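Kustasell
Work with us

Customer Letters Editor (part-time, 20 hours, remote with occasional visits to the office)

Kustasell sells replacement parts for household appliances that their makers would prefer you threw away. Door seals, drum paddles, the little plastic foot that goes missing when you move apartments. We have been doing this long enough that some of our customers have outlived three of our websites.

We are looking for someone to answer letters. By letters we mean emails, mostly, along with the contact form, and a steady trickle of real paper from people who enclose the broken part in a sandwich bag. We get 2,000 of these in an ordinary month and more in November, when everybody with a large family coming over turns on the oven for the first time since spring.

Most of what comes in is handled by our front desk team, who are fast and good and would like to stay that way. You would take what they pass along: the long ones, the angry ones, the ones with a poem in them. You would also look after our stock of standard replies. There are 411 of these. Several contradict each other. One apologizes for a delay that ended before any of us worked here, and it still goes out now and then.

What you would do

Answer the difficult mail, in your own words, with your own first name at the bottom.
Go through the standard replies and rewrite, merge or bury them.
Rewrite our returns page so that a person can tell from it whether they may return something.
Sit in on the monthly catalog call with Prindus, our warehouse partner, and come away with plain answers about what is in stock. The call is scheduled for half an hour. Bring a sandwich.
Read the instructions we put in the box and tell us where you got lost.

What we are looking for

You write clear, friendly English and can do it at 4:30 in the afternoon. You can say no to someone in a way that leaves them willing to buy a hinge from us next year. You can read a message in capital letters and find the question in it.

You don't need to know anything about appliances. You will learn more than you wanted to. A degree is fine, and so is no degree. Past jobs that have turned out well for people on this team include hotel night clerk, school secretary, court reporter and (twice) piano teacher.

We do ask that you be comfortable with a spreadsheet, though comfortable is a generous word for how the rest of us feel about ours. It is called Brelis, after the temp who built it, and it has 40 tabs. Please don't sort column F. 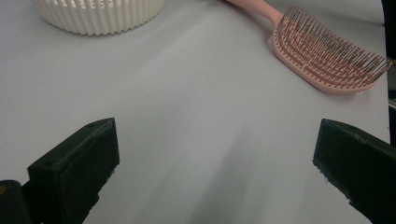
Plenty of desk space.

Where and when

You can work from home anywhere in the United States, as long as you can overlap with our mornings, Eastern time. Twice a year we ask you to come to the office for two days. We pay for travel, the hotel and dinner. Dinner is at Hallgrímsson, which is across the street and serves fish, and if you don't eat fish it serves potatoes.

The hours are yours to arrange across the week. We don't track your mouse. We will notice if the mail piles up, and so will the people who wrote it.

What we offer

$31 an hour, paid every two weeks. Paid vacation and sick time from your first day, in proportion to your hours. A yearly $2,000 allowance for equipment, which you may spend on a decent chair without writing an essay to justify it. Parts at cost, for as long as you work here, and you will be surprised how fast your family learns about this.

What we can't offer is much of a ladder. This is a company of modest size and the job above yours belongs to Malcolm Parsons, who likes it and is in good health. If you want to be managing a department in two years, we would only be in your way. If you want interesting work that stops when you close the laptop, read on.

How to apply

Skip the cover letter. Send us your resume and your reply to the message below, which we have shortened and cleaned up a little:

"I ordered the gasket on your chart for my model. It is the WRONG gasket. I have now cut it to fit and it still leaks. My late husband bought from you for years and would be ashamed of you. I want my money back and also the right gasket. Is the blue one any good?"

Under our policy, cut parts can't be refunded. The chart was wrong. We don't sell a blue one. Please keep your reply under 200 words, and write it as you would if she were going to read it, because she did.

Send both to Gunnlaugur Østergaard at jobs, at our usual address, with "Letters" in the subject line. Gunnlaugur reads everything himself and answers everyone, including the people we turn down. Spelling his name right is appreciated but has never been held against anyone.

There are two interviews, both by video. The first is a conversation of forty-five minutes. For the second we send you five real messages the day before and talk through your answers, and we pay you for two hours of your time whether or not we hire you.

The listing stays up until the job is filled. If you can still see it, we are still reading.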